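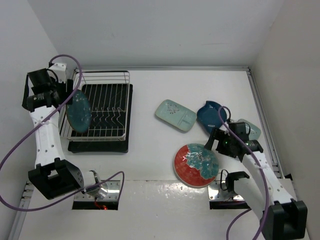
Section 4 — Installing the Dornico 210 under-bench dishwasher

Read the whole section before you cut anything. Covers the 210 and the 210 Slim. For the integrated model (707) go to Section 5, the door fitting is different.

Before you start

Check the box. Should have: inlet hose, drain hose clip, two side brackets, bag of screws, drip tray, foil strip for the underside of the bench. Missing something — ring the shop you bought it from, not us.

Tools: spirit level, adjustable spanner, Phillips screwdriver, hole saw, bucket, old towels.

CAUTION: Power off at the wall and water off at the stop tap before any of the steps below. The power point must be in the cupboard next door, never behind the machine. If there isn't one, get a licensed electrician.

4.1 Getting the space ready

1. Measure the opening at the front and again at the back. Old kitchens are rarely square. Take the smaller number.
2. Clear out any kickboard clips, screws or lumps of old grout from the floor.
3. Drill the hole for hoses and cord through the side of the sink cupboard, low down and near the back. Sand the edges smooth.
4. Stick the foil strip to the underside of the bench, shiny side down. Timber and laminate benches only. Stone doesn't need it.

4.2 Water inlet

5. Put the bucket under the tap. There will be some water left in the line.
6. Flush the line for a few seconds untill it runs clear.
7. Check the rubber washer is sitting flat inside the hose nut. Screw on by hand, then a quarter turn with the spanner. No more than that.
8. Cold water connection is preferred. Hot is OK if your system is set below the limit on the rating plate (inside edge of the door).

Note: do not reuse the hose from your old machine. If the supplied one is too short, the Zarnier extension fits. One extension only, don't join two.

4.3 Drain

9. Run the drain hose up to the underside of the bench and clip it there, then down to the spigot on the sink trap. The high loop matters. Without it dirty sink water can run back into the tub.
10. Knock out the blank in the spigot if it's a new trap. Most common cause of error 19, machine won't empty.
11. Push the hose on fully and tighten the clamp.

4.4 Sliding it in

12. Wind all four feet right in. Lay down cardboard if you have a soft floor, vinyl marks easily.
13. Push from the lower corners. Not the door, not the control panel. Second person feeds the hoses through the hole as you go.
14. Check behind with a torch for kinks.
15. Wind the front feet out till the level reads true, then the back feet using the long screw at the bottom centre. Open the door halfway and let go. It should stay put. If it drops or springs up, see Door tension, Section 7.
16. Fix the side brackets. Top brackets are for timber benches and are sold seperately.

CAUTION: an unfixed machine can tip forward with both baskets out and loaded. Don't run it until the brackets are on.

4.5 First run

17. Water on. Look for drips at the tap and the hose nut. Wait a few minutes and look again.
18. Power on. Fill the rinse aid. Salt only if your area has hard water — chart in Section 6.
19. Run Quick Wash empty, no tablet. Check under the sink while it drains.
20. Fit the kickboard last. Leave the gap at the bottom for air.

Error 20 on first run means no water coming in. Tap closed or hose kinked, nearly always.

Spare hoses, clamps and brackets: Cluvbridge parts counter, have the serial number ready.

Revised 21 June 2018. Replaces the May sheet, which had the drain hose drawn the wrong way round.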